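Jomolex teleop kit: a month of recording demos with it

Posted 6 July 2025

I put off writing this until I'd had the kit for 30 days, because my first-week opinion would have been a rant and my second-week opinion would have been a love letter. So now you get both!

Quick background. I collect demonstrations for a small kitchen project called Akpalu. We drive an arm through everyday jobs by hand, record everything, and train a policy on the recordings. My old setup was a game controller and a lot of patience. The Jomolex kit swaps that for a handheld leader grip, a foot pedal, and a recording program that runs on your own computer.

Setup first. The quick start sheet says you'll be moving the arm within the hour, and I guess you might be if your cables are longer than mine. It took me most of an afternoon. The calibration step wants you to hold the grip perfectly still in 4 poses, and if you so much as sneeze it sends you back to the first one without telling you why. Once it's calibrated it stays calibrated, though. I've only redone it after moving the base station to another shelf.

The grip is the best thing in the box. It's light, the trigger has a nice long pull, and you can close the fingers slowly enough to feel your way onto something awkward. With the game controller I was either open or shut, and you could see it in the data – every grasp looked like a mousetrap. My coworker Léonie Aubert has much smaller hands than I do and she likes it too, but she'd want the thumb button a bit lower.

The pedal marks the start and end of an episode. I love the pedal. Tap, do the task, tap, reset the table, go again. A double tap throws the last one away, and I use that more than I'd like to admit. In one good session I kept 28 episodes of lid handling before lunch, and I'd never managed that with the controller.

Now for the grumbling. The recording program has opinions about file names and you can't change them. You can type a note on each episode, but you can't search the notes (why have them, then?). Playback stutters if you scrub backward. And the wrist twist is mapped in a way that feels fine up high and then gets twitchy down near the table, right where you need it calm. Esi Issahaku sent me a settings file with the rotation scaled down, and that helped so much that I think it should ship as the default.

Lids are where you notice it most. A round knob gives the fingers very little to hold, and a glass lid wants to swing as soon as its weight comes on. I record those from all sorts of starting spots, with fruit lying around so the policy doesn't learn that a table only ever has a pot and a lid on it.
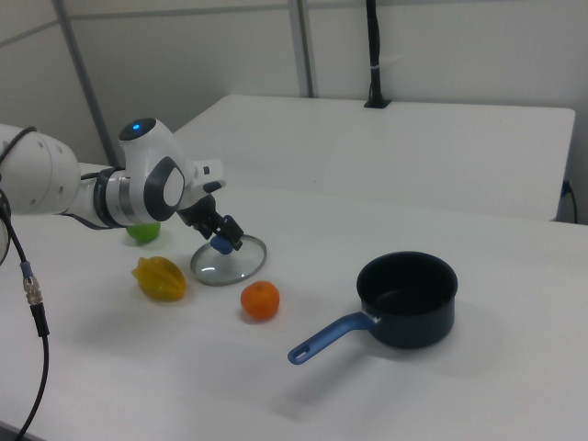 Fingers closed on the blue knob, lid tilted with its lower edge on the table.

Tilted grasps like that one are worth keeping, by the way. Yolotzin Sandoval, who does our training runs, asked me to stop tossing the ones that weren't pretty, so my double tapping has gone down a bit.

I also tried the Sturnano grip for a few days, on loan. Nicer case, better software by a mile, and you can search your notes! But it's heavier, and my forearm was done well before I was. For long sessions I'd still pick the Jomolex.

Would I buy it again? Yes, for a small team that records a lot of short tasks and doesn't mind poking at a settings file. If you only want to record now and then, a controller is fine and you already own one. I emailed support about the playback bug and they say a fix is coming in August, so I'll update the review when I've tried it.

Four stars out of five. The missing one is for the file names.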